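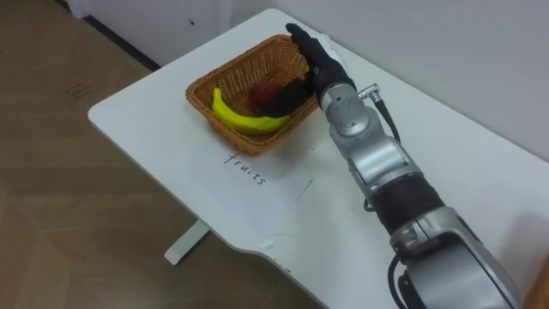
tlu_bakes: My mother-in-law swears you should never store bananas near other fruit, and I've been arguing with her since September, bless her. We go through 16 bananas in a good week, so it matters in my house! A shallow woven basket like that one, banana curled up right beside a dark red fruit, is just how I've always kept mine, and I think they taste better for it.

Ultan Tierney: Welcome, and what a nice first post. I'm with her, I'm afraid. Apples hurry bananas along something terrible. Mine live on a hook by the window. 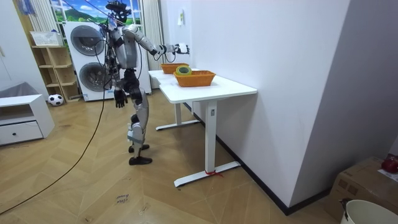 The hook was three dollars at the hardware store in Cindport, and I'd buy it again tomorrow.

tlu_bakes: Oh, but I like them a bit spotty, Ultan! My banana bread needs them that way.

pearl74: Sorry, can't agree with either of you. Mine go in the fridge once they're yellow. Skins turn brown, insides stay lovely.

Ultan Tierney: The fridge! Pearl, no. They go gray and sad.
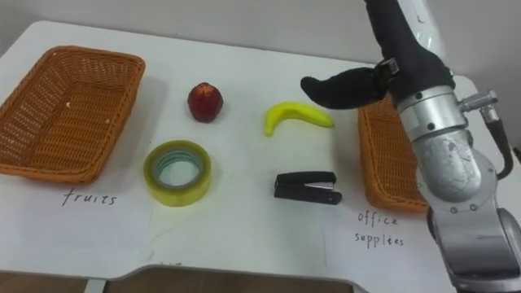

I tried it one summer and my wife wouldn't touch them. Tzu-hsuan, would you post that bread recipe?

tlu_bakes: Tonight, once the kids are down :)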